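5 min read

The windowsill, again

I promised in December that I would stop writing about my windowsill, and I lasted all of 22 days. Sorry! But so many of you wrote back about yours (27 replies, which is a record for this little letter) that I figured we could have one more round before I move on to closets.

My trouble has always been bottles. I set one down while I'm doing something else, then I pour a coffee, then somebody hands me a juice, and by late afternoon there's a whole skyline up against the glass. A sill is just the right height for it, that's the problem - your hand goes there before your brain does.
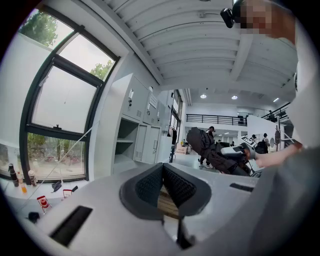
What should get to stay on a windowsill during the day?

Whatever you're drinking right now, plus one thing you like looking at. Everything else goes to the kitchen or into your bag before you leave.

I've been trying this for 7 weeks now and I'm maybe two-thirds good at it. White sills are the worst, by the way, because every ring shows (orange drinks especially, ask me how I know). A damp cloth with a drop of dish soap gets most of it. For the stubborn ones I leave the cloth sitting on the spot while I go answer an email, then wipe.

Etenesh Lencho wrote in from Requena to say she keeps a shallow tray on hers and carries the whole thing to the sink at the end of the day. I love this! I'm stealing it. And if your window tilts or swings inward, check that the tall bottles clear it before you open up. I've lost a very nice glass one that way.

Closets next time, I mean it.

Contact the Tellby Letter | © Tellby 2019 | Back to top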